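In defence of the box of bits

Every so often somebody tells me to sort out my box of bits. You know the one. Tape, the tape measure, a bottle of something, a thing that belongs to another thing. My friend Noémie Delaunay has hers in 11 little drawers with labels on, and she's lovely about it, but I can see her eyes slide over to mine whenever she comes round for tea.

Well, I tried the drawers. I bought a set one July, spent an evening sorting (quite enjoyed it, I'll admit) and then couldn't find the tape for weeks. Was it under sticking, or wrapping, or decorating? In a plain open box you look down and there it is. Or you have a rummage and it turns up, along with the scissors you'd given up on.

People say a box is lazy. I think it suits the way most of us live -- you grab something on the way to a job and drop it back on the way to the kettle. Lids are the real trouble, if you ask me! Put a lid on and something gets stacked on top, and after that you may as well have posted the lot to Finland.

My own rule is low sides, a flat floor and nothing so precious that a scratch would upset me. A yellow tape measure helps too, as it shows up against a grey box.
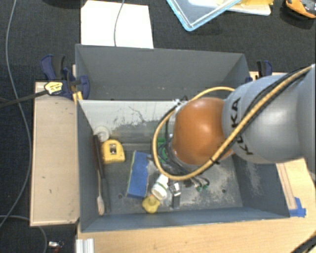 How often should you clear out a box like this? When you can't see the bottom of it any more, and before that I'd leave it alone.

Noémie says that's far too late. She does hers every month, with a cloth. I've told her she's welcome to do mine while she's at it, and she's thinking it over.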